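Notes from the collecting room

The Bralteo project has reached the stage where the robot needs examples, and lots of them. The plan at the start of the year was 150 for each task, a figure chosen with great confidence at a meeting with good biscuits. It has since been revised to 309. The biscuits have not been revised at all.

For anyone who has managed to avoid us in the corridor, the work goes like this. A person steers the two arms through a small household job, start to finish, while the cameras and the joint readings are saved. Then the table is put back in a slightly different state and the same job is done again. The learning system gets the lot and is expected to work out what the jobs have in common. We used to say it would "pick things up quickly", and we have been asked by Fahy, who are paying, to stop saying that in writing.

Most of the skill is in the putting back. In our first batch everybody laid the table as they would at home, which meant that every bowl ended up the right way up and a comfortable reach from the edge. The system trained on that batch was very good with bowls that were the right way up and a comfortable reach from the edge. Shown one on its side, it closed its fingers politely on thin air and waited for praise. We now have a rule that some things must start out wrong: tipped over, pushed to the back, crowded together, or facing whichever way is least convenient. It goes against the upbringing of most of the team.

The other thing we have learned is that hesitation is catching. If the person steering dithers over a cup, the robot learns that dithering is part of the job and will do it faithfully for ever after. We threw out a fair number of otherwise decent runs in March for this reason. Mistakes that get put right are kept, and marked as such, as the system needs to see what recovery looks like. Mistakes accompanied by a long pause and a sigh are not kept.

The count on Monday evening stood at 706 across 3 tasks, before checking. Checking will bring it down, as it always does. The food task is ahead of the others, and the play food has held up better than the people handling it.
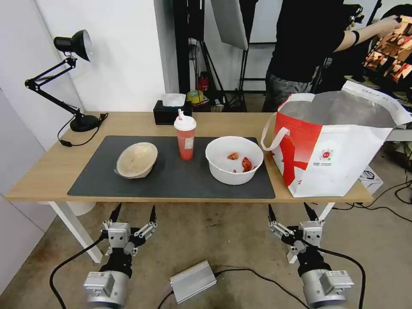
Lighting is the next argument. One half of the group would like it kept steady so that runs can be compared, and the other half points out that kitchens have windows. Malia, our labelling tool, has no opinion but does need a new field adding either way, so please don't start a lighting batch until that's in. Runs saved without the field have to be filled in by hand, and you will be shown which hands.

A few requests in the meantime. Write down what you changed between runs, even if it was only the bowl. Bring odd containers from home, provided you don't want them back in the same shape. If you have been steering for an hour, stop, and let somebody fresh have a go; the last ten runs of a long session are nearly always the ones we bin.

Trustik have asked for a first look at the trained system in August. We have said yes, and are now finding out what we meant by it. Slots for the next fortnight are on the sheet by the door, and the early ones are, as ever, wide open.

Contact the newsletter desk | © 2026 Bralteo project | Back to top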